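Assembly task boards (robotics)

An assembly task board is a flat base carrying a set of fixtures and loose parts, used to test how well a robot arm can pick up, align and insert things. The term covers physical boards and their computer-rendered versions. Boards are widely used to compare one control method with another, although how far the results can be compared is disputed.

Layout

Most boards follow a similar plan. A rigid base is placed within reach of the arm, and a main fixture is held on it by corner stops. The fixture has openings, pegs or slots meant to receive particular parts. Written rules usually give the position of the base in relation to the arm, the starting position of each loose part, and the grip allowed.

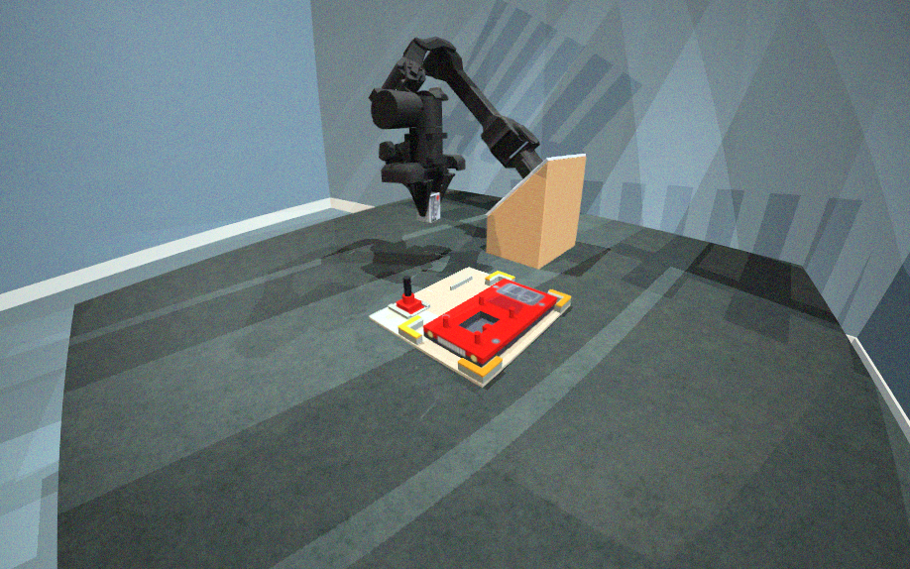 Simulated arm holding a small part near a task board with yellow corner brackets.

The rules tend to be less clear about everything else. Lighting, floor texture and nearby objects are often left to the tester, and published reports do not always record them. In rendered work these can be changed at no cost, so a method may be tried against many backgrounds and reported against the kindest one. A few groups publish the full list of settings. Most publish an average.

The Hultum rules

The Hultum rules are a set of voluntary guidelines for board testing in simulation. The first version was circulated in June by Rorkano, a small test software firm, and was taken up by several teaching labs. It asks for 300 trials per task, with starting positions drawn at random from a stated range, and it requires failed trials to be kept in the record along with the successful ones. A trial is stopped after 16 seconds without contact between the part and the fixture.

The rules define success as the part being fully seated and released. Partial insertion counts as failure, as does a part that is seated but still held when the trial ends. Earlier practice varied. Some testers scored a task as complete when the part came within a set distance of the opening, a measure that says little about assembly.

A later draft raised the number of trials to 1,000 for tasks involving flat panels, which can be gripped in many ways and tend to give scattered results. The draft also asks testers to report the tilt of the panel at first contact.
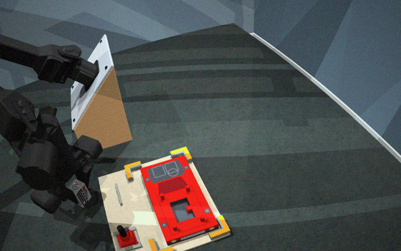

Whether the larger number helps is open to question. Repeating a trial in the same simulator reduces the effect of chance, but it does nothing about errors in the simulator itself. If friction between the gripper and the part is set wrong, it is wrong in every run. The draft asks for friction values to be stated and does not ask for them to be measured.

Criticism

The best-known objection comes from Sorin Mladenović, whose review of the rules appeared on Oct 22, 2023. He argued that a fixed board rewards tuning to that board, and that a high score shows mainly that the authors had plenty of time with it. He also noted that the rules have no outside checking. A lab that claims to follow them is simply believed.

Mladenović reran one published peg task using the settings given in the report and could not reach the stated success rate. The original authors replied that he had used a newer version of the physics software. The rules did not then require the version to be named. They do now, though the wording ("where practical") leaves a good deal of room.

Supporters at Isturard, a training center that uses the boards in its courses, say the rules were written for teaching and early development and were never meant as proof that a robot is ready for factory work. Sales material has not always been so careful. A Hultum score has no bearing on workplace safety, which is covered by separate standards and depends on the finished installation.

Related methods

The Đồng protocol uses the same kind of board but changes the fixture between trials, drawing from a pool that is kept from the tester until the day. Scores are usually lower. It is used less often, partly because a full run takes 2,000 trials and partly, according to Mladenović, because low scores are hard to publish.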